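# A visit to the Jemero workshop in Botunholm
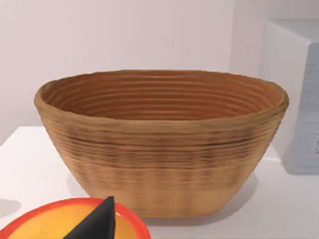 *Reading time: 6 minutes*

I went up to Botunholm in March 2020 to see the arm that Qusai Akl has been building at Jemero, a shared workshop behind the old bus garage. I had read his build notes and wanted to see the thing before I started on one of my own. The train was on time. From the station it is a walk along the canal and then up a steep street with no sidewalk on the left, so cross over early if you go.

Jemero is one long room with a mezzanine. Wood is at the street end, metal is at the back behind a strip curtain, and the electronics benches are upstairs where the dust is lower. Members pay by the month and get a shelf. Visitors sign a sheet at the door and get safety glasses, which you keep on until you are up the stairs.

## The arm

The arm is called Zein. It has 6 joints, is bolted to a steel plate, and the plate is clamped to a bench that used to be a kitchen counter. The links are aluminum tube with printed housings at each joint. Qusai started with all-printed links and gave them up after the second version because they flexed at the elbow when the arm was stretched out. He still has one on his shelf and handed it to me so I could bend it. It gave more than I expected.

The motor driver is a Vurker board, the third revision. The board is something he and another member laid out together, and there is a stack of the earlier ones in a drawer with notes taped to them. "Gets hot, fan" was on one. "Don't" was on another. The current one runs all the joints and reports position back over a single cable. He wanted a single cable from the beginning, and I can see why after looking at photos of the first version, where the wiring loops caught on the bench vise.

What has taken longest is the shoulder. It carries the whole arm, and the first belt slipped a tooth whenever the arm stopped suddenly. He moved to a wider belt with a printed tensioner. The tensioner has been redrawn several times, and the version on the arm is held with a bolt that you can only reach with a short hex key. The key hangs from a string on the bench.

## Working in simulation first

I had come expecting to watch the arm move all afternoon. Most of the work I saw was on a monitor. Zein spends much of its time as a model in a simulator, and motions go to the real arm only after they have passed there. That rule dates from July, when an early gripper went into the bench top at full speed. The dent is still there – it has been circled in marker.

The rendering at the top of this page is the kind of thing I spent the visit looking at: a white table, a coiled basket, a plate with a red-orange rim, a gray box standing to the right. The black tip low down is the gripper finger. The simulated viewpoint is close to it, so it looks big next to everything else.

I asked about the basket, which looks like the kind bread dough is proofed in. Qusai said he wanted a shape that was awkward in the right way. Its rim flares and is uneven, and the opening is wider from side to side than from front to back, so the direction you approach from matters. A plain bowl lets you get away with errors. He also likes the banding on the outside, because his vision code kept finding edges all over it that were not the edge of anything. The rim was the only edge he cared about.

The plate is a different problem. It is low and the finger hides part of it when it is in front, so the program has to work from whatever portion it can still see. His fix for now is to look, back off, look again from another position, and combine the two. It is slow. He has tried doing it from a single view and gets good results when the plate is clear of the basket, poor ones when they are close together.

He keeps a plain text log of every simulated run. The last line when I was there was number 353. Each entry has the settings, the result and a comment, and the comments are worth reading. Many of them are about one thing: the simulator lets a finger press on an object harder than the real one can before anything slides. Grips that hold on the monitor may let go on the bench. He has been lowering the friction values in the model until it is a little worse than real life, and he now prefers it that way.

## Seeing it run

Later in the afternoon he cleared the bench and ran the real arm through 3 moves: out, down and back to rest. A member at the next bench moved her coffee without being asked. The arm is quieter than I had imagined, with a faint whine from the wrist and a click from the shoulder as it takes up the load. The click is the tensioner seating. It does no harm that he knows of, and he is going to look at it.

The first two moves were smooth. On the way back the wrist shook for a moment before it settled. He made a note, changed one gain and ran it again, and it shook less. We did that for a while. I held the emergency stop, a red button on a long cord, and did not need it.

No picking was done on the bench that day. The fingers were off, being reprinted with a longer taper so that the tip can get down beside a rim without the wide part hitting it first. The printer was still on the first of the pair when I left.

## Things I wrote down for my own build

- Put the plate on the bench before anything else, and drill it for more holes than you need.
- Buy the wider belt at the start.
- Label both ends of every cable, on the day.
- Get the rest position right in the model. His was off by a few degrees for weeks and every later number carried the error.
- The stop button goes on a cord, so that the person holding it can stand back.
- Keep the log in plain text. He lost one set of notes to a program that stopped opening them.

I also asked what he would skip. He said the enclosure. He had spent a long stretch on a clear cover for the electronics with hinges and a latch, and it is now leaning against the wall because it has to come off each time he wants to measure something.

## Getting there

Jemero is open to visitors on the first evening of each month and at other times if you write ahead. There is a bell, but it cannot be heard over the dust extractor, so knock on the window to the left of the door. The kettle is upstairs and there is a tin for coins. Parking is poor. The last train back leaves earlier than the one printed on the board at the station, and I spent some time on the platform reading the Vurker schematic that Qusai had printed out for me. The connector pinout on page two has a correction in pencil.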